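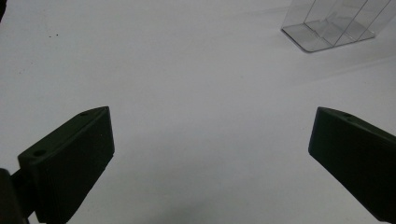
Stoffreste sortieren und lagern - so geht's ohne Chaos

Wer näht, hat Reste. Viele Reste. Bei mir waren es zuletzt zwei Umzugskartons plus eine Tüte hinter der Tür, und gefunden hab ich darin nie was. Also einmal durchgezogen, an einem langen Abend im September, und seitdem hält das System. Kurzfassung für alle, die wenig Zeit haben: erst messen, dann bügeln, dann nach Material, ganz zum Schluss nach Farbe.

Was man braucht

Maßband oder Patchworklineal
Bügeleisen, Brett oder feste Decke
Rollschneider und Matte (Schere geht auch, dauert halt)
Malerkrepp und einen Stift, der auf Krepp hält
flache Boxen, am besten mit Deckel
einen Beutel für alles, was weg kann

Boxen müssen nicht teuer sein. Ich hab die flachen von Drevar, 11 cm hoch, passen unters Bett. Schuhkartons tun's genauso, nur stapeln sie sich schlechter und man sieht nicht rein.

Schritt 1: Alles auf einen Haufen

Wirklich alles. Auch die Ecke im Kleiderschrank, auch das angefangene Kissen vom vorletzten Winter. Noch nichts falten, noch nichts entscheiden. Wer gleich anfängt zu falten, faltet dreimal.

Fleckiges und Muffiges kommt sofort in die Wäsche. Unbekannte Baumwolle bei 40 Grad, kräftiges Rot und Indigo extra. Viskose lieber kalt, sonst ärgert man sich.

Schritt 2: Mindestgröße festlegen

Ohne Grenze behält man jeden Schnipsel. Meine: Handfläche. Was kleiner ist, fliegt in den Beutel und wird Füllmaterial für Nadelkissen oder Türstopper. Ausnahme Liberty-artige Baumwolle und Seide, davon heb ich auch Streifen auf. Wer nur Kleidung näht, kann viel strenger sein - unter 30 x 30 cm bekommt man kaum einen Taschenbeutel raus.

Gemessen wird an der kürzesten Seite. Schräge Zipfel zählen nicht mit, die schneidet man später sowieso ab.

Schritt 3: Bügeln, grob

Muss nicht perfekt sein. Einmal drüber, Kanten glatt, fertig. Bei Synthetik erst an einer Ecke testen. Fransen abschneiden, sonst verheddert sich in der Box alles mit allem. Webkante dranlassen, wenn der Stoffname draufsteht! Den braucht man genau dann, wenn man nachbestellen will und der Zettel weg ist.

Schritt 4: Nach Material trennen

Webware Baumwolle
Jersey und Bündchen
Leinen
Viskose, Seide, alles Rutschige
Wolle und Walk
Beschichtetes, Wachstuch, Softshell
Vlies und Einlagen

Unsicher? Brennprobe über der Spüle, ein paar Fäden mit der Pinzette halten. Riecht nach verbranntem Papier: Pflanzenfaser. Nach Haar: Wolle oder Seide. Schmilzt und klumpt: Synthetik. Fenster auf, Wasser daneben, Kinder raus.

Wolle immer in geschlossene Beutel, wegen Motten. Zedernholz dazu, wer mag, ich finde es hilft nur so halb. 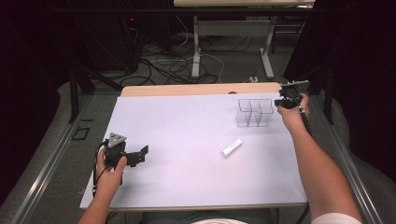

Zum Zuschneiden und Falten braucht man Platz, und zwar mehr als man denkt. Bettlaken oder großes Nesselstück vorher unterlegen, dann rutscht nichts und Fusseln lassen sich am Ende einfach ausschütteln. Es darf ruhig fast die ganze Tischplatte bedecken, so wie das helle Tuch auf dem Foto, hinten ein Streifen frei zum Ablegen von Nadeln und Kreide. Kleinkram wie Clips und Garnrollen kommt in einen durchsichtigen Organizer am Rand, dann muss man nicht dauernd aufstehen. Tischhöhe beachten: wenn der Rücken nach zehn Minuten zieht, Tisch auf Klötze stellen.

Schritt 5: Einheitlich falten

Am besten um ein Lineal wickeln, 15 cm breit. Lineal rausziehen, einmal mittig klappen, hochkant in die Box stellen. Wie Karteikarten. Liegend stapeln ist Mist, man zieht unten was raus und oben fällt alles um.

Jersey nicht zu stramm wickeln, der merkt sich das. Samt nur rollen, mit der rechten Seite nach außen. Wachstuch ebenfals rollen, Knicke gehen da nie wieder raus.

Schritt 6: Beschriften

Krepp auf die Schmalseite, drauf steht: Material, kürzeste Seite, gewaschen ja/nein. Mehr nicht. Ich hatte mal eine Tabelle mit 163 Einträgen, hab sie genau zweimal aufgemacht. Wer trotzdem was Digitales will: die App Mikavau kann Fotos mit Maßen speichern, das reicht völlig.

Schritt 7: Farbe, aber nur innerhalb der Box

Hell nach vorn, dunkel nach hinten. Muster nach der Grundfarbe einsortieren. Nicht zu lange dran rumüberlegen, das ist der Teil wo die meisten hängenbleiben und um Mitternacht noch zwei Türkistöne vergleichen.

Wohin mit dem Rest vom Rest

Beutel voll? Kitas nehmen oft Baumwolle zum Basteln, vorher anrufen. Patchworkgruppen freuen sich über Streifen. Bitte keine Schnipsel in den Altkleidercontainer, da gehört nur Tragbares rein.

Häufige Fehler

Zu große Boxen gekauft. Reste sind schwer, eine volle Umzugskiste hebt man nicht mal eben vom Schrank.
Ungewaschenes mit Gewaschenem gemischt. Läuft später unterschiedlich ein, und die Naht wellt sich.
Boxen in die Sonne gestellt. Die Knickkanten bleichen zuerst aus, ist mir bei einem schönen Dunkelblau pasiert.
Alles an einem Tag gewollt. Lieber 4 kurze Runden, jede mit einem Material.

Nachsortieren mach ich immer direkt nach einem Projekt, Bügeleisen ist dann eh noch an.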